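Section 4: Your first table-clearing run

You've built the frame, bolted on both arms and passed the joint check, so now comes the fun bit! The Tirnau bench kit is at its best with a real job to do, and stacking plates is a great first one. It shows you how the two arms share a space, and it's surprisingly hard to stop watching.

Before you start

Power up the control computer and open Otton, the teaching program that came with your kit. Leave the arms in their rest position until Otton shows both of them in green.

CAUTION: Keep hands, sleeves and hair outside the frame whenever the arms are live. The stop button must be within your reach, and it must stay there.

Setting out the plates

1. Wipe the tabletop and let it dry. Crumbs under a plate are enough to tip the rim and spoil a grip.

2. Choose your plates. Light plastic ones are ideal, and a good mix of colours and sizes makes the run far more interesting. Save the china for later – much later.

3. Spread the plates over the table, leaving a clear patch at the front. You can begin with a few already stacked if you like.

4. Bring each gripper over a plate with its fingers pointing down, using the jog keys in Otton. Stop while there's still a gap above the rim. 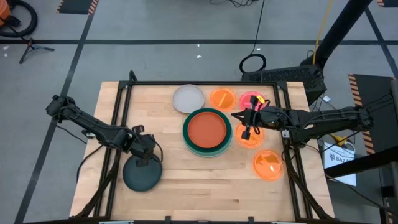 5. Check the cables on both arms. They should loop freely at every joint, with enough slack for a full reach across the table.

6. Set the speed to 20 per cent and press Teach.

Teaching the stack

7. Guide one arm through a single pick: down to the rim, close, lift, across, lower, open. Go slowly and smoothly. The arm copies your wobbles too.

8. Do the same with the other arm, then press Save. Otton keeps up to 40 picks in one routine.

9. Press Run and stand back.

NOTE: Clear plates can fool the overhead camera under strong light. If Otton loses one, close the blinds and press Find Again.

If an arm stops partway through, don't pull on it. Press Release, support the forearm with one hand and lower it gently to the table. Error 3000 means the two arms came too close together, and Section 6 explains how to widen the gap between their paths.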